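Oct 17, 2020
Shop notebook, Batville bench

Hide glue, round four. I said after round three that I would stop, and the pot was washed and put away, and then Yu-na Do walked in with the loose chair from the front office and set it on my bench without a word. So the pot is out again.

Where things stood in June, for anyone reading this who was lucky enough to miss it: the Mayrhofer chairs (eight of them, beech, mortise and tenon, glued by someone who loved glue) keep letting go at the rear stretcher. We reglued three with yellow glue and two with hide. One of the yellow ones has already opened up. The hide ones have held, but they went to the two lightest people in the building, so draw your own conclusions.

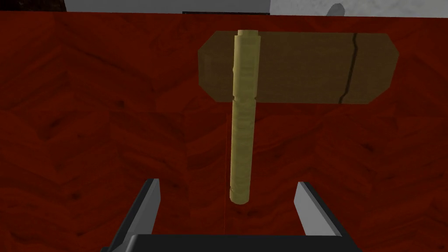
Glue soaked overnight in cold water, 300 grams dry granules. I went 1 to 1.5 by weight this time instead of the 1 to 1.8 in the old notes, because the old notes are in my handwriting and I don't trust him. By morning it had swelled into something like frog spawn, as it should. Drained nothing. Warmed slowly, lid on, thermometer in the water jacket and a second one in the glue. The two thermometers disagree by four degrees. They have always disagreed by four degrees. I average them and feel scientific.

Held at 140 F for the working period. It ran off the brush in a string that broke into drops after a few inches, which the Brorkura leaflet calls "correct" and which I call thin. Left the lid off for twenty minutes. Better.

Test joints: twelve lap joints in beech offcuts, six sized first with thinned glue, six not. Room was cold (heater on strike again) so I warmed half the pieces on the radiator in the hallway, where they were admired by the mail carrier. Open time on cold pieces was hopeless. The glue gelled before I had the second clamp on. On warm pieces I had maybe a minute and a half, enough if you don't stop to answer the phone. I stopped to answer the phone. Joint 9 is therefore a study in regret and should be left out of the average.

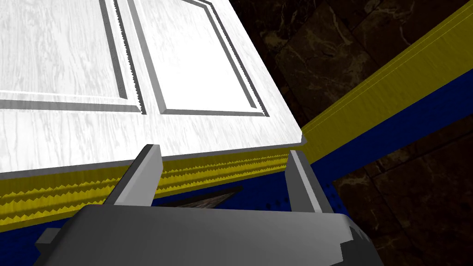

Break tests

Used the lever rig with the bathroom scale, same as before. Readings in pounds at the scale, not corrected for the lever, so don't compare them with anything printed in a book.

Warm, sized: best was 381, and the wood went before the glue did.
Warm, not sized: close behind, two of the three tore wood.
Cold, sized: poor. Clean glue line, shiny, looks like toffee.
Cold, not sized: worst was 98. I've had sandwiches that held better.

Conclusion so far is that warming the parts matters a lot more than sizing. Every book says this on the first page. I have now spent the equivalent of a decent chair confirming page one.

Yu-na pointed out that my clamp pressure was all over the place, and she's right, I was tightening until it felt sincere. She wants to redo it with the spring clamps so that at least the error is consistent. Fine. She can cut the next twelve.
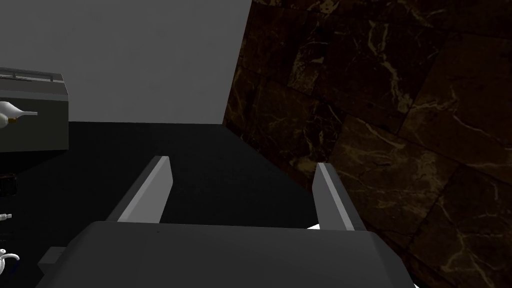 Gripper open, nothing between the fingers.

Side trial: Yu-na had a sample tin of Prekivex liquid hide glue, the kind you use at room temperature. Smells less like a barn. Two joints only, clamped since yesterday lunch. Not broken yet. The tin says full strength in 24 hours, and my experience with tins is that they are optimists, so they get a second night. 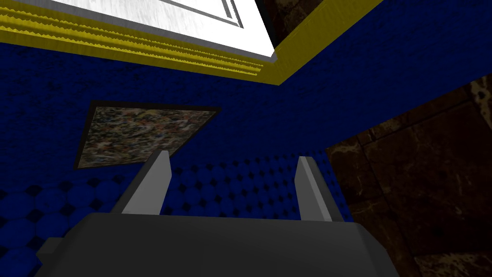

About the office chair itself. Knocked the rear stretcher out with no effort at all, which was slightly insulting. Old glue in the mortise was brown and crumbly and came away with warm water and a toothbrush, so it was hide to begin with and new hide will stick to what's left. Tenon is a sloppy fit on one side. I'll glue a shaving to the cheek and pare it back tomorrow when I can feel my fingers. Do not sit on the chair. I have put a sign on the chair. There was already a coat on top of the sign when I came back from lunch.

To do:
Bleed the heater, or shout at it.
Label the glue jar in the fridge before somebody takes it for stock.
Order beech. The bin is down to wedges and one piece with a knot shaped like Ohio.
Break the two Prekivex joints and write the numbers here, not on my hand.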